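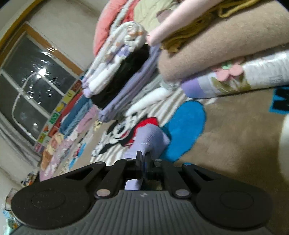 ## 4. Sorting and folding on the floor

This section is for households who fold on the carpet and not on a table. Please read section 3 (drying) before, because clothes must be fully dry when you begin.

**Before you start**

- Vacuum the carpet. A plush carpet gives hairs to socks and to fuzzy blankets very easily.
- Put the Paner shelf boxes near the door, with the open side to you.
- Sit near the window if you can. Dark blue and black socks are difficult to separate in weak light.

**Steps**

1. Take out the big pieces first: blankets, quilted covers, large towels. Fold each one in half two times, then roll it from the short side.
2. Lay the thickest piece at the bottom of the pile. A quilted piece is a good base, and a fuzzy blanket can go on it.
3. Put long thin textiles on the top. They can be folded only lengthwise.
4. Lay children's fabrics with a printed picture flat, print up. Smooth them with the hand and leave them for the end.
5. Collect all socks in one place. Do not make pairs yet.
6. Take one sock, pull the toe straight and check the seam. If the seam is open, put the sock in the mending bag.
7. Look for the second sock. Lay one on the other, heels together, and fold them once at the ankle.
8. A sock without a pair goes in the small Serra pouch (part no. 861). Keep it there until the next wash.

> **Note:** Do not turn the top of one sock over the other to make a ball. The elastic becomes loose after a few months. Dulce Becerra tested both ways at home for this guide, and the folded pairs stayed visibly tighter.

> **Caution:** Do not build a pile higher than nine folded pieces. On a soft carpet it leans slowly and then falls – usually when you carry the first box away.

**Pale colors**

Lavender, pink and white pieces can take color from a new yellow or red fabric if one of them is still a little damp. When you are not sure, keep them in separate piles for the night.

**Putting away**

Carry one box at a time. Heavy blankets go to the lowest shelf, socks to the drawer with dividers. If you have the wide drawer, it holds 17 pairs in one layer. For changing the dividers, see section 6.

*Text of this section: Heriberto Orozco. Corrected in August, step 6 is new.*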